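Archive > Lists > Hat-makers and menders > January

3 min read

From: Kojo Boateng
To: the list
Date: 2019-01-11
Subject: Re: Cotton caps that lost their shape

Hello all,

Thank you, Räsänen, for your message, and sorry that I answer slowly. I had to read it two times and then go to look in my own drawer of caps. I put your text here so that the others don't need to search for it:

> I have a soft cotton cap which my son wore two summers. The crown was
> always a bit full, but now it does not stand at all, it goes in folds
> to one side. I washed it by hand in September and dried it over a bowl.
> After this it was good for a week and then the folds came back. The
> small holes for air are also a bit rusty on the inside. Is it worth to
> starch it, or should I take out the lining and begin again? I do not
> want a stiff cap, he will not wear it.
> Räsänen

My first answer is: please do not take out the lining yet. When I began with caps I opened everything at once, and I had a box of pieces in Flundedville which I was ashamed of for years. A cap with six panels is easy to open and very slow to close, because the seams meet in one point under the button and this point must be right.

On the starch I agree with you. Starch makes the crown stand, but it also makes a noise when you touch it, and in rain it becomes soft again. I prefer a light cotton interlining, only on the two front panels. You can put it in through the sweatband. Open the band at the front, from one temple to the other, slide in the pieces and fix them with small stitches to the seam allowance - not to the outer cloth, or you will see each stitch from outside. Kasoto sells a good one by the meter, their number 283. The number 383 is heavier and I would keep it for bags.

About the folds. In my experience a crown does not fold because the cloth is tired. It folds because the cap is kept in the wrong way. If it lies flat under other things, the cotton remembers this. I keep mine standing on the table with the opening down and the crown pulled up by hand, even if it looks wrinkled so. A wrinkle which goes up does no damage. A sharp fold across the panel is much harder to remove, and after some months the color goes away on the line of the fold.

For the eyelets: if they are metal and there is rust inside, it will come into the cloth sooner or later. You can press them out and put new ones, but the hole becomes a little bigger each time. The other way is to sew around the hole with buttonhole stitch, very close, in a thread of the same color. I did this on a cap from Lellus and it took me one evening for all the holes. I like the look better, but this is taste.

Please compare the crown of the gray-green cap below with yours. It is the fullness near the top that I mean, and the eyelet is low on the side.
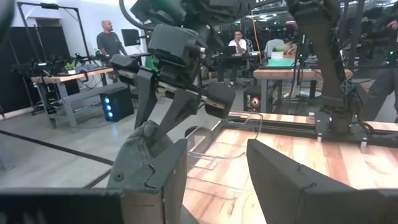
Gray-green fabric cap, crown bunched upward, with one small round eyelet.

Before you decide, please try steam. Put a small towel, rolled like a ball, inside the cap. Hold the iron a little above the cloth and let the steam go in, do not press. Then leave it on the towel until the next morning. If the crown stays up for a few days, you need no interlining at all, only a better place to keep it.

Two questions from me. Is the lining sewn to the panels or does it hang free? And does the button on the top sit tight? If the button is loose, the seams under it can move and the whole crown leans to one side, and then the steam will not help.

I have also a paper pattern for the front pieces which I can scan. It is for an adult head, so for your son you must make it smaller at the lower edge, but the curve on the top is the same.

With kind greetings,
Kojo

You receive this newsletter because you subscribed to the list. Change your settings or unsubscribe at any time.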